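Good practice for clearing the bench between runs?
Forum: Shared lab rules and habits

skodthorpe_mo
Hi all! I'm rewriting the house rules for our gripper bench (the old sheet was one page and mostly about coffee) and I'd love to hear how you folks handle trays and groceries. 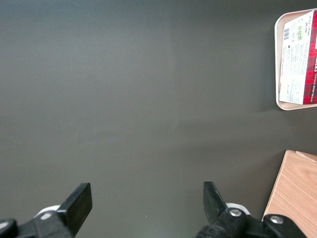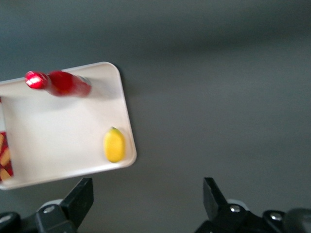 My draft says the fingers must be open and clear of every tray before anyone reaches in, and that a run stops after 20 minutes for a look at the screws. Too fussy?

jevari_fan
Not fussy at all, bless you for writing it down! I'd go further, though: hands stay out until the arm is disabled. Open fingers can still close on you.

Lunetti715
I'd push back a little, friend. If we disabled ours for every lemon we'd be there till June. We use a reduced speed mode and a second person on the stop button, and it has served us well.

jevari_fan
And when the second person is answering the phone? Sorry, I've been that second person...

Noémi Antal
We had this same argument over at Fodor, and it went on for 4 meetings. We ended up with disable first, always, and a marked spot for each tray so that resetting goes quicker.

skodthorpe_mo
Marked spots, oh, I like that. Disable first goes in the draft tonight, and I'll post it here for you all to pick apart.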